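5. Running the Visitor Demonstration

This section covers the hand-held gripper station at the Skumstead open day. For storage and charging, see Section 8.

5.1 Before visitors arrive

1. Clear the demonstration table down to the wood and wipe it dry.
2. Place both Valine grippers at the operator's side, fingers closed.
3. Check each finger joint for play. Tighten the screws on the pads by hand only.
4. Start the recorder and confirm that free space reads at least 300 GB.
5. Log the session under the operator's name. Ye-seo Yoon holds the login list.

Note: The recorder does not warn when the session name is left blank.

5.2 Two-handed handling of soft packaging

6. Lay the item flat, printed side up.
7. Pinch the film with the first gripper and hold.
8. Bring the second gripper in from the opposite side – slowly, with the fingers open.
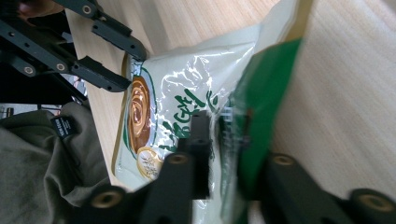
Can visitors operate the grippers themselves?
Visitors may do so after the operator has completed one full cycle, one visitor at a time, with the operator standing at the table.

9. Close the second gripper on the film, then release the first.
10. Set the item down before handing over to the next person.

CAUTION: Keep fingertips away from the joints while the trigger is pressed. Tie back long hair and remove lanyards.

CAUTION: Do not use opened food packages. Crumbs in the bushings void the Paucar service agreement.

5.3 After each group

11. Stop the recording and wait for the status light to turn solid green – around 8 seconds.
12. Wipe the pads with a dry cloth. Do not use alcohol.
13. Report any slipping pad to Volker Engelhardt, extension 3584.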